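Skip to content
Print this page | E-mail this page
Search Skallerach docs Go

Pre-run software checklist, two-arm cell, flower picking task
Plellska control stack / Bangash planner
Checked by: Uyên Khổng
October 4, 2020 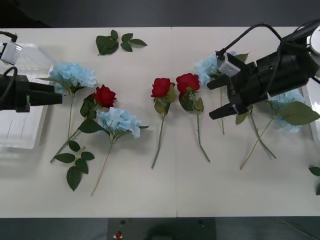 Cell at check time, top camera. Roses and hydrangeas laid out, both grippers side in, right one open.

Marks: OK / FIX / N/A. Comment on anything not OK. Don't leave blanks, last sheet had blanks.

1. CONTROL

1.1 Both arm controllers on same build. OK. Build 273 left and right.
1.2 E-stop seen by software, both arms drop to hold. OK. Pressed it twice, logged twice.
1.3 Joint limits loaded from file, not defaults. FIX. Right arm came up on defaults after restart. Reloaded by hand, fine now. Startup script needs to do this, same complaint as May.
1.4 Speed cap set for people near table. OK
1.5 Gripper force cap for soft stems. OK. Left at the low setting. Do not raise for roses without asking me.
1.6 Watchdog trips on lost heartbeat. OK. Trips at 183 ms, limit on the sheet is 200 so pass.

2. PERCEPTION

2.1 Top camera calibration loaded, date matches log. OK
2.2 Bloom detector, roses. OK. Red on white table, easy.
2.3 Bloom detector, hydrangeas. FIX. The ones by the right gripper are partly covered and the boxes jump. Park the right arm back before taking the first still. Pale blue on white also scores low, threshold needs a look
2.4 Stem direction estimate. FIX. Stems cross near the ends on the right side, planner gets one long stem instead of separate ones. Ticket open with Sostham.
2.5 Loose leaves rejected as pick targets. OK after second try. Sprig at the back of the table was getting a grasp score. Added min bloom size, gone now.
2.6 Seam in tabletop ignored. OK. Mask still good.
2.7 Clear tray on left in the obstacle map. FIX. Depth goes right through it. Put in a box by hand for today, must be redone if anyone moves the tray!

3. PLANNING

3.1 Arm-to-arm collision check on. OK
3.2 Cable keep-out zones, right gripper. OK but tight. Loop over the housing is wider than the model. Padded it 2 cm.
3.3 Pick order leaves overlapping flowers for last. FIX. Bangash still sorts left to right only. Overlap flag is in the config, does nothing. Read the code, it's never called.
3.4 Planner timeout goes to safe hold. OK
3.5 Replan after missed grasp. N/A, not tested in this check.

4. TOOLING AND LOGS

4.1 Disk space on log machine. OK
4.2 Clocks synced, arms and camera. OK
4.3 Replay tool opens last log. FIX. Opens, then crashes on scrub. Old version works, use that.
4.4 Config saved with run. OK. Somone had it pointed at a temp folder, changed back.

RESULT: pass with limits. Slow speed only, person at the stop. No two-arm runs untill 1.3 and 2.7 are closed properly. 3.3 can wait.

Recheck after any restart of the right controller, items 1.3, 1.6, 3.2.

UK

Print this page | E-mail this page
This site uses cookies to remember your settings. Accept | More info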